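October 14, 2019
Idun Sundqvist

4. Household work during outpatient chemotherapy

4.1 Diary entries

Patients at the Flamham and Berchtold clinics kept a daily diary for 90 days, beginning on the day of the first infusion. Each page asked which household tasks had been done, who had done them, and how tired the patient felt before going to bed. Tiredness was marked on the Plullel scale, which runs from zero to ten. Pages with no tiredness mark were left out of the analysis. This left 2858 usable pages.

Cooking was the task patients kept doing the longest. Many wrote that they had moved to simpler meals in the first week and stayed with them. Shopping was handed over early, usually to a spouse or an adult child, and was seldom taken back before the end of the diary period. Several patients gave the risk of infection as the reason, although the clinics had given no instruction on this point.

Laundry was mentioned on 1319 pages. On 700 of these the patient had done all of it without help. The remaining pages describe shared work, where another person carried or hung the clothes and the patient sorted or folded them, or work done entirely by someone else. We did not ask about the size of the load, and the entries can't be used to compare one wash with another.

4.2 Tiredness and timing

Scores were highest on the second and third days after an infusion and had usually come down by the end of the first week. Patients learned this pattern quickly. By the second cycle, most were putting off heavier tasks until the days just before the next infusion. A few did the opposite and tried to get everything finished the evening before treatment, so that the house would be in order while they rested.

Laundry was harder to put off than vacuuming or yard work. Night sweats and nausea meant that sheets and nightwear sometimes had to be changed on the worst days. One patient at Berchtold wrote, "I can leave the floor. I can't leave the bed." Carrying and bending were named more often than any other part of the job. Stairs came next, mostly in homes with the washer in the basement.

4.3 The laundry area

The closing interview included questions on where washing was done and how much room there was to sit, turn, or set something down (Figure 3). Answers were coded by two readers using the Triletti home activity form. Where the readers disagreed, the code was settled by discussion. 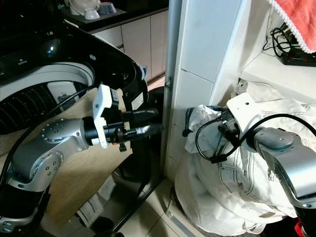
Figure 3. Narrow domestic laundry corner with a top-loading washing machine, a tiled pillar, and white laundry.

Patients with a place to sit near the washer reported fewer breaks in the work, but the group was small and most of them also had help at home. We therefore make no claim about seating alone. Nurses at Flamham have asked about stairs and laundry at the first treatment visit since May, and the answers will be reported separately.

Related items
Sleep diaries in outpatient cancer care
Family caregivers and the first treatment cycle
Scoring the Plullel scale when pages are missing
Meal preparation and nausea: interviews from two clinics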